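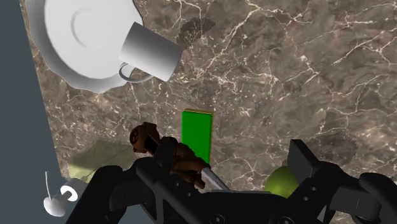
Quando é que um teste de preensão em simulação conta como sucesso?

Conta quando o critério foi escrito antes da primeira execução e ninguém lhe mexeu depois.

Ando entusiasmadíssima com isto desde agosto, quando a Hanna Głowacki me passou as regras internas da Sobczak (sete páginas, lidas de uma assentada no comboio!). A que mais me marcou foi a da semente aleatória: fica registada em cada episódio, mesmo nos que correm mal. Parece óbvio, mas eu tinha 300 episódios sem semente e não consegui repetir um único.

Outra de que gosto muito é a dos objetos. Peluche, bola, bloco, caneca — cada um leva uma ficha com massa, atrito e versão da malha. Se alguém muda o atrito da bola, muda o número da versão e os resultados antigos ficam onde estavam.

O Ehab Benjelloun discorda de mim quanto ao tamanho dos lotes. Ele quer 2.000 episódios por configuração, eu fico-me pelos 500 e prefiro variar mais a posição inicial dos objetos. Ainda não chegámos a acordo, e até tem sido uma discussão bem divertida!

Entretanto já passei as minhas fichas todas para o formato novo. Faltam só as da loiça.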